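The woman who brings old apples back to Kuvgate

She asks me not to use her name. "Put the trees in instead," she says, pulling on a pair of boots that have clearly seen a lot of wet grass. So the trees it is, and there are plenty of them. The orchard behind the old dairy at Kuvgate holds 209 apple trees, almost all of them kinds you will never find in a supermarket, and she can tell you where every one came from.

I had allowed an hour. I stayed until it was nearly dark and came home with mud up to my knees and a carrier bag full of fruit I still can't spell.

She started by accident. Her aunt had a single tree at the bottom of a garden in Zalville, a huge leaning thing that dropped hard yellow apples in October, and every year the family made the same dark, sticky apple butter from them. When the house was sold, the new owners wanted a garage.

"I rang them up and asked if I could come and take some twigs," she says. "They must have thought I was mad. But they were lovely about it, and they even held the ladder."

She had never grafted anything in her life. She had a library book, a kitchen knife and a roll of tape, and she made 10 grafts on the draining board that February. Two of them lived.

"Two! I was over the moon. I went out every morning in my dressing gown to look at them. You see this tiny green point coming out of a stick, and it's the same tree, you know? It's my aunt's tree. It isn't a child of it, it's the very same one, carrying on."

That is the bit that gets her going, and I'll admit it got me going too. Plant a pip and you get a surprise, usually a sour one. If you want the same apple again, somebody has to cut a piece of the old tree and join it to new roots, and then somebody has to do it again a lifetime later. Every named apple you have ever eaten has been handed along like that.

Finding the lost ones

After the first tree, people began to tell her about theirs. A man at a bus stop had one that kept until May. A farm on the Ostico road had a row that the grandfather had called "soldiers", for no reason anyone could remember.

"I go and look at all of them," she says. "Most are something quite common, and that's fine, I have a cup of tea and I go home. But now and then you bite into one and think, hang on, what are you?"

Her favourite came from a hedge. She had pulled over to let a tractor by, wound down the window, and smelt pineapple. It took her three autumns to work out what it was, going through old nursery lists at the kitchen table with a slice of apple going brown beside her. The answer was in a catalogue from Peeters, a nursery that closed long before she was born: one line, a price, and the words "fine scent, shy cropper".

"Shy is right. I get about a bucket a year. But oh, that bucket!"

She cuts me a slice of one from the shed. It is small and rough-skinned, as brown as a potato, and I would have walked straight past it. It tastes of pear drops and nuts. I ask for another slice, then ask whether I may have the rest of it.

What she tells beginners

Every winter she runs a grafting day in the dairy, with soup. There is room for 13 people and it fills up the week she announces it. I ask what people get wrong.

"They're too gentle. They saw away at the wood as if it might cry. You want one long, clean cut, pulling the knife along, and then you want the two faces flat together so no light comes through. Practise on willow. Cut willow all afternoon in front of the telly until your family complains."

The other mistake is taking the twigs at the wrong time. She cuts hers in January, when the tree is fast asleep, wraps them in damp newspaper and keeps them in the bottom of the fridge until March. The label goes on before anything else happens.

"I lost a whole year's work because I thought I'd remember. You won't remember. A twig looks like a twig."

And rootstocks? She laughs, because everybody asks this, and everybody wants the smallest.

"Small ones are good for small gardens, of course they are. But they need a stake all their life, and they need feeding and watering. If you've got the space, plant a big tree. Plant one a child can climb. You might have to wait eight years for a proper crop, and I say, well, you'll be eight years older anyway, so you may as well have apples."

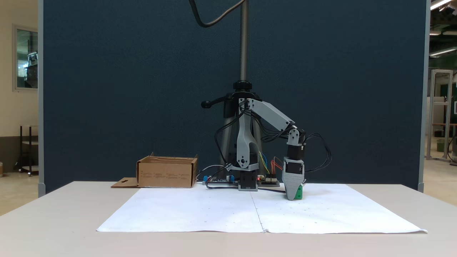
The press, and after

In October the orchard turns into something like a village fair. Neighbours arrive with wheelbarrows, bin bags, and one year a pram, and everything goes through the press. Last autumn they made up to 2,000 bottles of juice, and the yard smelt so sweet that the wasps, she says, could barely fly.

None of it is sold under a single name. Each batch is whatever came through the gate that morning, so a Monday bottle might be sharp and pink and the next day's as thick and golden as honey. She likes it that way. She opens one for me, holds it to the window, and tries to guess what is in it, getting more and more excited as she goes – "there's russet in there, there must be, and something a bit green at the end".

I ask what happens to the orchard when she can't do it any longer. She has clearly thought about it. Over the past few winters she has been giving away a second tree of every kind, to schools, to allotments, to anyone with a bit of ground who promises to water it. The scented one from the hedge now grows in four other gardens. Her aunt's yellow apple is in seven, and one of those is back in Zalville, two streets from where the garage stands.

"So if mine all blew down tomorrow, I'd have a good cry, and then I'd go round with my knife and start again."

On the way out she stops at a young tree near the gate, not much taller than I am, and shows me the bump low on the trunk where the join was made. She puts my thumb on it. Then she asks how big my garden is, and whether it gets any sun in the afternoon.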